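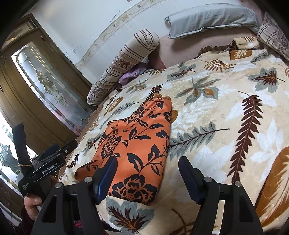

Orange satiny piece, black floral print, folded on the plush blanket. Gathered edge at the top, hem at the bottom.

1/ Notes on folding slippery garments with no square corners. I have been working through the summer drawer since Sunday and the method has changed enough times to be worth writing down.

2/ The problem is friction, or the lack of it. Cotton grips itself. You fold it, it stays folded. Anything with a satin face slides on its own surface, so every fold you make is held by gravity and not much else.

3/ The second problem is shape. A flared garment gathered at the top is a wedge. The standard rectangle method assumes the top and bottom are close to the same width. Mine are nowhere near it.

4/ What works for me: fold lengthwise first, and get one edge straight. One only. The other side can step in and out as it likes. If you chase both edges you will be there until dinner and the first one will have moved.

5/ The straight fold is your reference line. Everything after that gets measured from it.

6/ Surface matters more than technique. A polished table is the worst option. A made bed with a plush blanket is the best I have tried, as the pile holds the underside while you move the top layer. My blanket has big leaves printed all over it in grey, maroon and golden brown, which makes it a poor background for finding a dropped button but a good one for folding.

7/ Do not smooth with a flat palm. It pushes a wave of fabric ahead of it and the wave comes out at the hem. Lift and lay. Pinch the layer, raise it clear, set it down where you want it.

8/ Gathers: leave them bunched. I used to flatten the ruffles at the top so the stack would sit level. Elastic that spends the winter stretched flat comes out wavy in spring. Bunched takes up more height in the drawer. Accept the height.

9/ Once the wedge is lying straight, the narrow end comes down toward the hem. Thirds if the piece is long, half if it is short. You end up with something close to a rectangle with the bulk in the middle.

10/ Calum Semple asked why not roll. I rolled everything for two years. Rolling is fine for jersey. Satin rolls unwind from the outside when the drawer is opened, and by the back half of the season the drawer is one continuous roll.

11/ He also asked why not hang. Rail space. I have 80 cm of it and coats have the first claim.

12/ Drawer dimensions, for anyone comparing: 600 mm wide, usable depth 30 cm front to back once you allow for the runner housing. It is the Stemton unit. The runners are adequate. The base panel bows if you load the centre, so heavy items go to the sides.

13/ Filing upright works for slippery fabric only if the row is full. A half-full row slumps. I use a Bescombe divider to close the gap and move it along as the row grows. A shoebox end does the same job for no money.

14/ Liner: plain unbleached cotton, cut to size, not stuck down. Scented paper liners are smooth, and smooth is the thing we are trying to avoid. I have also had one transfer colour to a pale lining.

15/ Tissue between layers is worth it for dark print on a bright ground. I have no evidence of dye transfer from black print in dry storage. I do it anyway with the orange pieces. A sheet weighs nothing.

16/ Ironing before storage: I have stopped. Pressed creases set harder than soft ones over a few months. Wash, dry fully, fold, and press in November when it comes out again. Cool iron, wrong side, cloth in between.

17/ "Dry fully" means left overnight after it feels dry. Gathered edges and doubled hems hold moisture well after the single layers have given it up.

18/ Delia Olivares replied to say she folds hers inside out to protect the face of the fabric. I tried it on two pieces this morning. The matte side does grip better, and the lengthwise fold held without any fiddling. The drawback is that you cannot see the print from the top of the drawer, and half of what I own has the same beige lining.

19/ Compromise under test: inside out for anything with a snag-prone surface, right side out for the rest, with the hem facing up so the largest part of the print shows.

20/ Time for the whole drawer was 60 minutes, including the refold after post 18. Scarves are next. They are at least rectangular.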